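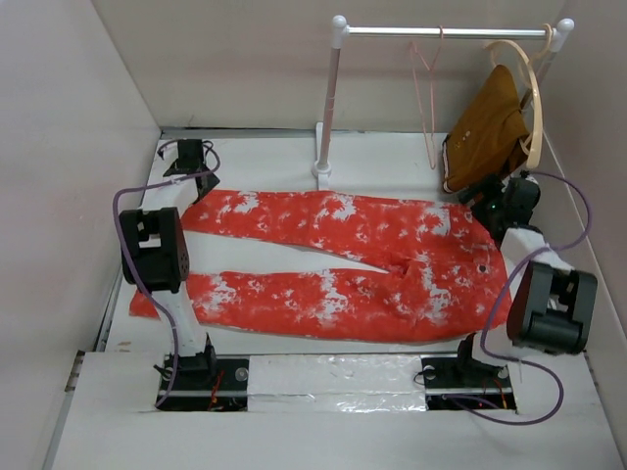 Sourdough starter questions, answered at some length

I get a good many letters about starters, most of them in the weeks after December when people have been given a jar of the stuff by a well-meaning relative. These are the ones that come up again and again. Last tidied up on 3rd January.

Do I really need to give it a name?
No, but you will. Mine is called Tikton, after the village where I was staying when I first got one going, and my friend Maritza Ñahui has two, both named after aunts.

What flour should I use?
Whatever you bake with, as long as it isn't self-raising. I keep mine on wholemeal rye because it's forgiving and I'm forgetful, but plain strong white works perfectly well and gives you a milder loaf. If you change from one to the other, give it a few feeds to settle down before you ask it to raise anything important.

How much should I keep?
Far less than you think! I used to have a great bubbling tub in the fridge door and spent half my life making crackers to use it up. Now I keep 30 grams, and the night before baking I feed it up to the amount I need (usually 255 grams, which does one big tin and leaves a scraping behind for next time).

There is grey liquid on top. Have I killed it?
Almost certainly not. It's hungry, that's all. Pour the liquid off or stir it back in, depending on how sour you like your bread, then feed it twice a day until it perks up. Pink or orange streaks, or anything furry, are another matter, and then the whole lot has to go in the bin, jar scrubbed, start again.

How long can I leave it in the fridge?
A fortnight without a second thought. I once left mine for up to 2 months while I was away in the Sauerland, learning to make proper dark rye from a very patient baker called Jannik Hellwig, and it came back after four feeds, smelling strongly of pear drops for the first of them.

Why does my loaf come out flat?
Usually the starter went in too early or the dough sat too long. Drop a teaspoonful of starter into a glass of water, and if it floats you're ready to mix. If it sinks, have a cup of tea and try again in an hour (mine is dreadfully slow in winter, and I put it on the shelf over the boiler).

Can I use it for pizza?
Oh, please do. Make the dough the evening before, keep it on the wet side, and get your oven as hot as it will go with the tray already inside.

Can I have a bit of yours?
If you're anywhere near Clendcombe, yes, with pleasure. Bring a clean jar with a loose lid, and leave plenty of room in it for the drive home.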